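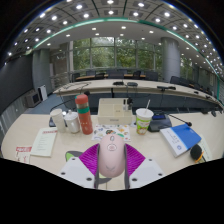 Plerow Community Board > Council and State Politics > Mayor's lecture at the Dirberg Hall

wattlebird_82
Did anyone else go to the former mayor's talk in March? I sat through the whole thing (hard chairs, no tea until the end) and I'm still a bit cross. Four years in the big chair and now we get told the bypass was "a decision of the whole chamber". I watched those meetings. The whole chamber got the papers at 4 pm and voted at six.

gumboot
I was up the back. Thought it was a pretty fair speech to be honest, and more than I expected. The bit about appointing mates to the water board was the first time I've heard anyone from that side say it out loud.

wattlebird_82
Yeah but said it out loud when? After the pension's locked in. I'd have clapped if it had come two elections ago.

Trendard Road Ratepayer
Can we please remember what the place was like before that council got in. The library was open 2 days a week and the pool had been shut for three summers. I didn't vote for them the second time, but I'm not going to pretend nothing got built.

gumboot
Pool's a good point. My kids learnt to swim there.

saltbush
The pool was state money. Council put in the car park. It's in the annual report if you can be bothered, and I could be bothered, because I was home with a crook back.

Trendard Road Ratepayer
Council still had to apply for it, saltbush. Money doesn't wander down the highway looking for a home.

saltbush
Fair enough, I'll give you the application. I won't give you the Saraç contract though. $440 an hour for "strategic advice" and the one document anyone has seen is a summary of our own community survey, with our spelling mistakes left in. I asked about it at question time and got told it was commercial in confidence.

wattlebird_82
THE SURVEY. I'd forgotten. I filled that in!

gumboot
Was Saraç brought up at the talk? I ducked out for a bit to move the ute.

wattlebird_82
One question, from a woman near the front, and the answer was that the general manager signed it. Then straight on to the next hand. I reckon that's the answer we'll be getting at the inquiry as well — the GM signed it, ask the GM, and the GM's moved interstate.

Trendard Road Ratepayer
Well, the GM did sign it. That's how delegations work. You can't have councillors signing off every invoice.

saltbush
No, but you can have them read the monthly list of contracts. It's on the agenda every time and it gets passed without a word.

kookaburra_lane
New here, sorry to butt in. Is the inquiry open to the public or do you have to register? The council website sends me round in circles.

saltbush
Open, but written submissions close at the end of May. Ring the front counter and ask for the form, the one on the website is last year's.

kookaburra_lane
Ta, will ring tomorrow.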